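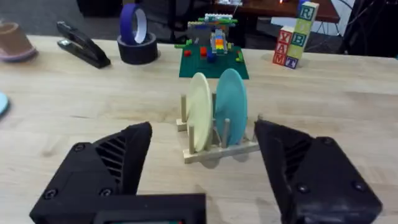
Diapo 1. Escurridor pequeño de madera clara, sobre la mesa.

NOTAS DE LA CHARLA (versión larga, no leer tal cual)
"Fregar a mano sin gastar un pantano". Charla de agua en casa, 11 de enero de 2018

Imprimir | Enviar por correo electrónico

Empezar sin presentarme, ya me presenta Ekow Ankrah. Dar las gracias a él y a la gente de Filcombe por la sala. Rápido, que vamos con el tiempo justo.

Pregunta al público: ¿quién friega con el grifo abierto? Esperar manos. Levantar yo la mía (lo hacía hasta hace nada).

DIAPO 1. El escurridor. Dejarla puesta mientras hablo de secar al aire. Madera sin tratar: aclarar, sacudir, que respire. No dejarlo metido en un charco. Si sale moho en la base, bicarbonato y cepillo, y a la ventana. Nada de lejía. No extenderme, luego preguntan siempre lo mismo.

DIAPO 2. Mis números. Ojo, son de MI cocina, decirlo claro. Puse un contador en el grifo en octubre y apunté todo en la libreta. Primera mitad del mes, como siempre: 1147 litros. Segunda mitad, con barreño: 418. Misma gente en casa, misma vajilla. Pausa aquí. Que lo lean.

Alguien dirá que el lavavajillas gasta menos. Contestar: depende del modelo, de si va lleno, y de si aclaras antes (no aclaréis antes, por favor). Yo no tengo sitio para uno. No entrar en pelea, la otra vez se nos fue media charla en eso.

DIAPO 3. El método. Despacio en esta.
- Rascar restos a la basura orgánica. Servilleta usada, vale perfectamente.
- Aceite a la botella. Nunca al fregadero!!
- Barreño uno, agua caliente con un chorrito de jabón. Menos del que creéis.
- Vasos primero, luego cubiertos, platos, y las sartenes al final.
- Barreño dos, agua limpia fría. Meter y sacar.
- A escurrir.

Contar lo de la cazuela de lentejas de mi suegra. Se rieron en Skolness, aquí no sé. Si la sala está fría, saltar.

Lo pegado: agua y un rato. No hace falta más. Si está quemado, hervir con bicarbonato dentro y dejarlo hasta la mañana sigiuente.

DIAPO 4. El agua que se tira mientras sale caliente. Esto sorprende mucho. En mi piso, 14 vasos hasta que llega templada, los conté con una jarra y mucha paciencia. Jarra debajo del grifo: para las plantas, para la olla, para el cubo de fregar. El agua del barreño dos también sirve para el váter. La del uno no a las plantas, lleva grasa.

Preguntar quién tiene la caldera lejos de la cocina. Si hay muchos, comentar lo de aislar el tubo. Espuma de ferretería, se corta con tijera, una tarde.

DIAPO 5. Aireadores. Enseñar el desmontado, que lo llevo en el bolsillo (MIRAR QUE LO LLEVE). Se desenrosca con la mano o con un trapo y alicates. Vinagre una noche si tiene cal. Llevar la goma de repuesto, se pierde siempre.

DIAPO 6. Estropajos y trapos. Corta. El estropajo se escurre y se deja de pie. Trapos a lavar a menudo, huelen antes de que te des cuenta. Secar con un trapo sucio es volver a ensuciar, y vuelta a fregar.

Si voy mal de tiempo: quitar la 6 y pasar directa a preguntas. Si voy bien: los 300 folletos están en la mesa de la entrada, que cojan uno y otro para el vecino. Lleva la tabla para apuntar el contador.

Cierre: que prueben una semana. Solo una. Y que me escriban con sus litros, buenos o malos. Recordar que hay café y que la sala hay que dejarla recojida.

Comentarios

Maite R.
Estuve en la charla y no me dio tiempo a copiar lo del aceite. ¿La botella puede ser de cristal?

juanjo_b
Yo la llevo de plástico, con tapón de rosca, en el punto limpio me la cogen. Lo del barreño dos en mi fregadero no cabe, uso una olla grande.

Nuria
A mí me salieron más litros la segunda semana jaja. Vino mi hermana con los críos. Repito este mes.

Imprimir | Enviar por correo electrónico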